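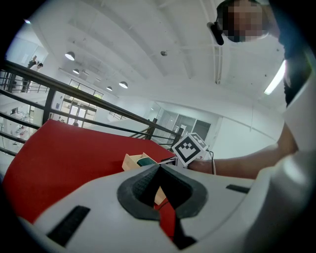 How long does it take before randori stops feeling like a panic attack in pajamas?
For me it was nine months, and I only noticed because I came home one Friday and realized I'd been breathing the whole time.

I started judo at 40, which is a fine age to start falling down on purpose. My coach, Ritva Suominen, had me doing breakfalls for what felt like forever before I was allowed to grip anyone, and I complained about it to everybody who'd listen. I take it all back! Last winter I slipped on my own front steps, slapped the concrete like a good student, and got up with a sore palm and nothing else. (My neighbor clapped.)

Anyway, randori. If you're new, that's the free practice part, where you and a partner both try to throw each other for real. My first rounds I was stiff as a board, arms locked straight, staring at my feet. Selorm Quartey, who is half my size and has been at it since grade school, foot swept me 2 times before I'd even settled my grip, then helped me up and told me to bend my elbows. So I bent my elbows. He threw me with something else, but it took him a lot longer and I was thrilled.

What finally helped was picking one throw and going after it all night. Mine is o soto gari, the big outside reap. I used to lean back while I did it, and that is pretty much an invitation to get countered. Rochelle Gallagher got me to think about putting my chest on my partner first and worrying about the leg after — and wow, what a difference. I landed it on her in August. She says she wasn't letting me. I choose to believe her.

I've got my first tournament coming up, the Lornemum novice shiai, and I'm so excited I've already washed my gi twice this week. I drew up a list of goals and then crossed out all of them except "attack first." If I get thrown in ten seconds, fine, at least I'll be moving forward when it happens.

Still hunting for a second gi that fits long arms and short legs, by the way. If you've found one, please leave a comment with the size you bought.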